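The Jellyfish Towel

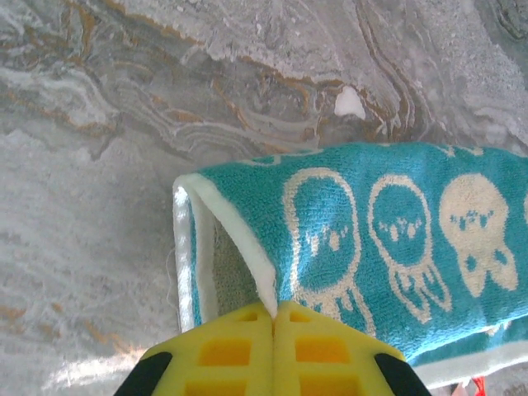
The towel on the marble.

Ayane Kinoshita had paid 14 dollars for the towel at the pool shop in Rimwood, and she did not want to leave it behind. Her mother's apartment was sold. The keys were due at noon.

"It's still damp," her mother called from the hall.

"I'll fold it anyway."

She had used it every summer until she was ten. She used to give the jellyfish names, and the only one she could remember now was Sani. She thought Sani was the solid cream one with the little teal eyes, but she wasn't sure.

She turned the left end over and stopped. The bag was already full of shoes.

"Can you take something in your coat?" she asked.

Her mother came in and looked at the towel. "I'll wear it," she said, and put it around her neck, and they went down to the car.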